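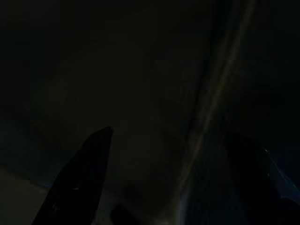
Segundo Annelies Van Wijk, a ordem das prateleiras importa menos do que a frequência com que se abre a porta, e a apostila anterior invertia essa prioridade. A objeção foi aceita; a seção 2 está revista.

## 2. Compartimento inferior do refrigerador

- Temperatura de trabalho: 4 °C, medida na prateleira central.
- Porta aberta somente durante a carga ou a retirada.
- Alimentos prontos acima, crus abaixo, sempre em recipiente fechado.
- Folga entre os volumes e a parede do fundo, para circulação do ar.

A gaxeta deve ser limpa com pano úmido e detergente neutro. Resíduos na dobra inferior impedem a vedação e elevam o consumo. Teste: prender uma folha de papel entre a porta e o gabinete; se a folha desliza, a vedação é insuficiente naquele ponto.
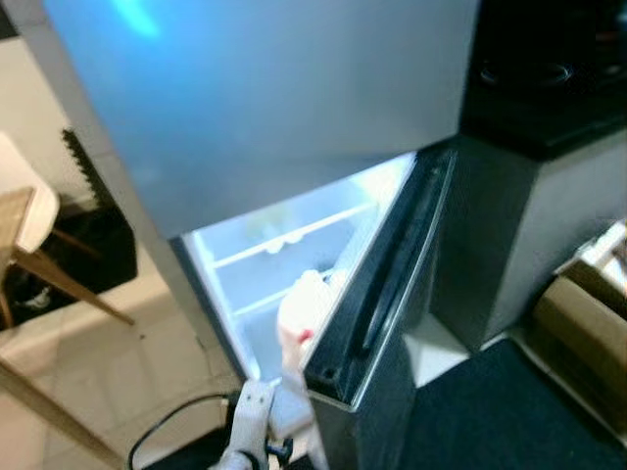
O mesmo teste repete-se em 4 pontos do perímetro, com registro na ficha Maes. No exercício da cozinha Flerberg, o ponto inferior do lado da dobradiça foi o que mais reprovou.

### 2.1 Posição em relação ao cooktop

O calor do cozimento aumenta o tempo de funcionamento do compressor. Concentrar a carga do refrigerador antes do preparo, com o cooktop desligado.

### Exercício

Descrever a sequência de carga para 9 recipientes, dos quais 4 com carne crua. Entrega a Sem Van Rooij até as 16 h.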